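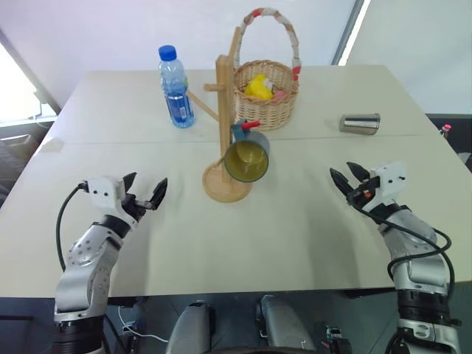 Fleltano adds mug tree task to its two-arm teleoperation set

3/15/21

Fleltano has added a mug tree task to the set of tabletop jobs its operators teach by remote control, the Illwood company said Monday. The new batch holds 2576 demonstrations, all recorded on the same two-arm station with parallel grippers.

The task involves a mug and a wooden stand with pegs. Depending on the instruction, the operator either hangs the mug on a peg by its handle or lifts it off and stands it upright on the table. Both directions are stored under one task name, with a flag that tells the training code which one was requested.

Operators work through a pair of hand controllers, one for each arm. Joint positions, gripper opening and camera video are logged together at a fixed rate. Either arm may be used, and the operator is free to pass the mug from one gripper to the other, although the written procedure asks for a single-arm solution when the peg can be reached without a handover.

Hanging is the harder half. A mug handle leaves little clearance around a peg, and the gripper that holds the mug often hides the handle from the head camera. Wrist cameras recover part of that view. In the October trial, operators without wrist video tended to stop short of the peg and correct several times, and those corrections ended up in the training data as hesitation. The current procedure tells operators to line up the handle first, pause, and then move in along the peg in one stroke.
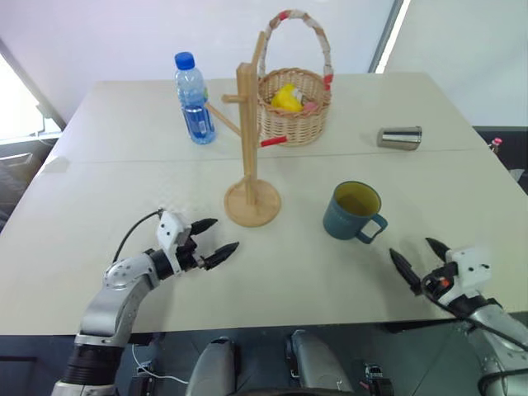

Placement on the table is more forgiving. The mug may land anywhere within reach of the arm as long as it stays upright after release. Operators are told to open the fingers fully before backing away, as a half-open finger can catch the handle and drag the mug along.

Other items stay on the table during a session. The set used for the mug task includes a water bottle, a wicker basket and a steel cup lying on its side. None of them is part of the instruction. Fleltano wants the trained policy to leave such objects alone, and a demonstration in which an arm moves one of them is marked for review. Reviewers keep the recording if the contact was light and the task was finished – otherwise it is dropped from the training split but kept on disk.

Each operator shift on the task is limited to 45 minutes. The company said path length and correction count both rise after that point, even with experienced operators. A new operator records 3 practice sessions before any data is accepted.

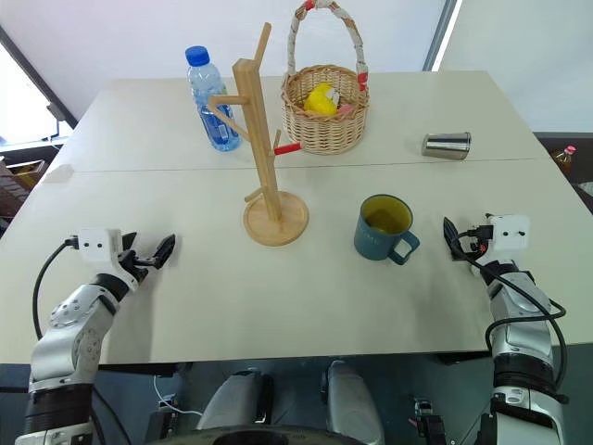
Training runs on the Fena software package, which Fleltano licenses to outside labs. Fena reads the logs, cuts idle time at the start and end of each demonstration, and resamples the arm motion before it is passed to the policy. Version 5 adds support for two-way tasks such as this one. Earlier versions needed a separate task entry for each direction, which made it hard to share what was learned about grasping the handle.

The company did not publish success rates. It said testing is still under way with pegs at different heights and with the stand turned between attempts, and that results for a fixed stand would say little about how the policy handles a new layout.

The Obradović lab, which has used Fena for drawer and lid tasks, will run the same mug procedure on its own station. Its arms have a shorter reach, so the stand will be set closer to the robot. The two sites will compare logs before deciding whether the demonstrations can be pooled.

Fleltano said the data will go first to existing Fena license holders. Labs that want the recordings need to update to the current version, as the direction flag is not read by older releases. Raw video is supplied separately on request.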